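Gollside Sorting Room: Bins and Small Things

Tuesday, January 17, 2023

The sorting room at Gollside is where odds and ends go before they get a shelf. Most of them come from desk drawers and coat pockets in the Honero building, and we have 356 items on the list since October. This page is for anyone who wants to know how the bins are used, or who thinks something of theirs may have ended up in one.

Small items go in the gray bins. Clothing, books and umbrellas are kept on the rack in the hall and are not shown on this page.

Items stay in a bin for 11 days, then move to the labeled shelves. Anything with a name on it skips the bins and goes to the front desk.

Tape of any kind goes back to the supply closet once it has been listed — same for scissors and staplers. Glasses and sunglasses are kept four weeks longer than everything else.

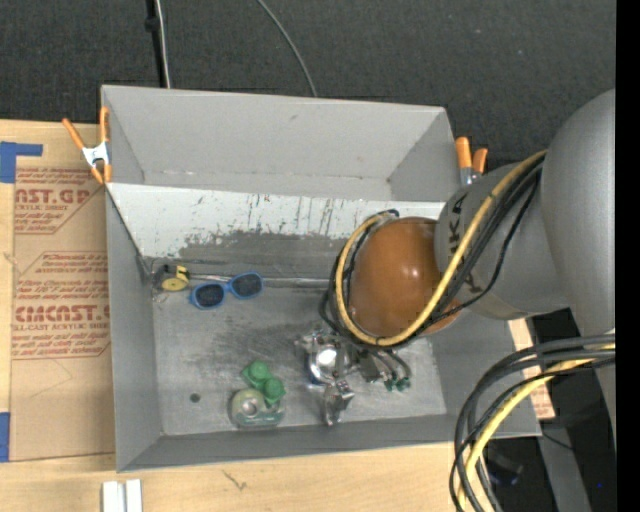
Front bin: tape measure, sunglasses with blue frames, a clear tape dispenser and a green piece with two rounded lobes. The bin behind it is empty.

Chae wrote to ask if glasses could be put in a case or a sock before they go in with the hard stuff, as lenses scratch easily. We have a few spare cases from Riluritz and will start using those.

The list is updated on Fridays.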